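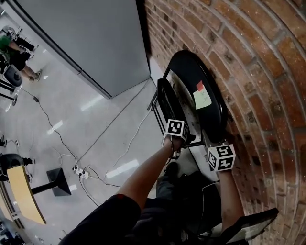 Cheap RF detector for a small farm?

durowhill wrote:
Somebody keeps flying a drone over my goats and I want to know when it's up before they start running. I'm looking at the Cedley handheld, $400. Has anyone here used one? We're on 80 acres, mostly flat.

mast_n_wire wrote:
Had one since March. It beeps at my neighbor's router more than at any drone. Save up for the Godoy base unit (mine was $2000, ouch) and put it on a pole.

Jhun Manalo wrote:
Disagree, the Cedley is fine if you turn the 2.4 band sensitivity down. I get a good warning with mine, and we've got trees all over the place!

mast_n_wire wrote:
Down to what? I tried 6 and it still went off all night.

Jhun Manalo wrote:
Try lower, and update the firmware first. The old one was awful.

durowhill wrote:
Thanks both. $2000 is way out of my range so I'll try the handheld, and I'll ask the shop in Brikenico if they take returns.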